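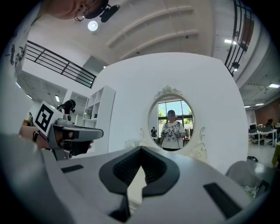 Handheld grippers at the mirror, Pirkmont open day

tukerbird
Finally made it to the Pirkmont open day in December, and oh, I had such a nice time! They let you try the handheld grippers yourself (I stayed far too long). Worth the 53 minutes on the bus.

Bohdan Kostiuk
Glad you enjoyed it! I went in the afternoon and came away a bit let down, I'm afraid. I'd hoped to see a full robot arm do some work, and it was mostly people holding things.

tukerbird
But the people are the good part, Bohdan! The arm learns from them.

mel_300
I'm with Bohdan on this one, though the white block with the square marker on top was fun to see up close. Are they doing another in spring?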